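PRESS RELEASE

February 26, 2022

For immediate release

Cudness Kitchens takes on old Jardine showroom, 40 jobs safe

Cudness, the family-run worktop and fitted kitchen firm, has signed the lease on the former Jardine showroom and workshop and will be trading from both sites by the end of next month. All 40 of the Jardine staff who were told in November that their jobs were at risk have been offered places. Most have said yes already.

The deal took eleven weeks. Longer than anyone wanted. Lease now runs for 15 years with a break at year seven, and covers the showroom at the front, the cutting shed behind it and the yard.

Delphine Pettigrew, managing director of Cudness, said: "We have bought from that cutting shed for years and we know what the people in it can do. It would have been daft to let them go and then spend two years trying to train up replacements. Very glad it's signed. Bit tired."

What changes for customers

Anyone with a Jardine order that was paid for in full or in part will have it honoured. There are 127 of these on the books. Letters went out this week, so if you have an order and have not had a letter please ring the showroom with your order number to hand. Fitting dates will be given out in the order the deposits were taken, oldest first.

Guarantees on kitchens fitted by Jardine carry over for whatever time they had left to run. Same terms. Nothing to sign.

The showroom will be shut for two weeks while the floor is relaid and the displays are swapped over. The trade counter stays open throughout, use the side gate.

New ranges

Two ranges launch when the doors reopen. Flaltura is the stone one, polished or honed, in 20mm and 30mm, cut to template in the shed and not sent away as before. Erkex is a plain painted door in nine colours, aimed at people doing up a smaller kitchen or a rental. Erkex starts at £179 a unit, fitting extra.

Montserrat Valcárcel, who runs design for Cudness and will split her week beween the two sites, said: "People come in asking for white stone and then worry about the veining. My advice is see the whole slab before you decide, a sample the size of a coaster tells you very little. We'll have full slabs standing in the yard and you can book a slot and pick your own."
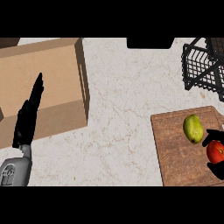 Slab viewings are free and last half an hour. Bring your measurements if you have them, rough ones are fine. A templating visit is booked after that and the cut stone is normally ready 2 weeks later.

The cutting shed will be led by Ramiro Garrido, who was foreman under Jardine, with his brother Julián Garrido looking after deliveries and the yard. A second bridge saw is on order. The old one stays.

Apprenticeships will be advertised in the spring, in stone cutting and in fitting. No experience needed but applicants should be be able to get to the yard for a 7.30 start.

Opening hours once reopened: 9 to 5.30, trade counter from 7.

ENDS

Notes to editors

Cudness has made and fitted kitchens since 1988. Jardine stopped taking new orders in November.

Delphine Pettigrew and Montserrat Valcárcel are available for interview, mornings best. Site visits by arrangement, sturdy shoes please.

Press contact: Carmela Llorente, Cudness press desk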